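Gethin Library Extends Evening Hours Through April

The Gethin Public Library will remain open until 9 p.m. on four evenings a week beginning in April, following a review of how residents use the building after work and school.

The library received 700 responses to a survey on opening times. Evening access was the most frequent request, ahead of additional parking and a larger periodicals collection. Under the present schedule, the main reading room closes at 6 p.m.
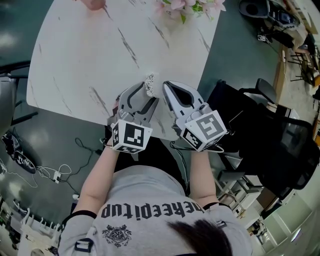
The new hours apply to the main building on Plarutell Street only. The Radoron branch will keep its current schedule while its heating system is replaced. Items on hold at Radoron may be transferred to the main desk at no charge, and borrowers should allow two working days for delivery.

Funding for the added hours was approved as part of the town's annual budget. It covers evening staffing, security and lighting for the upper floor, where nearly 200 seats will be available. The children's section will close at 7 p.m., as it does now.
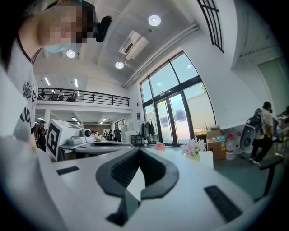

Study rooms may be reserved for up to two hours per visit. Reservations open one week ahead and can be made at the front desk or by telephone. Rooms not claimed within 15 minutes of the reserved time will be released to other patrons.

Bus route 142 stops at the corner of Plarutell and Jiller, one block from the entrance. The side entrance on Jiller Avenue will be locked after 6 p.m. 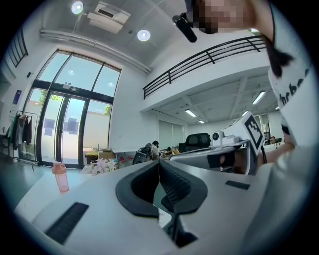 Attendance will be recorded during the extended hours, and a report will be presented to the town council before the summer schedule is set. Written comments may be left at either location.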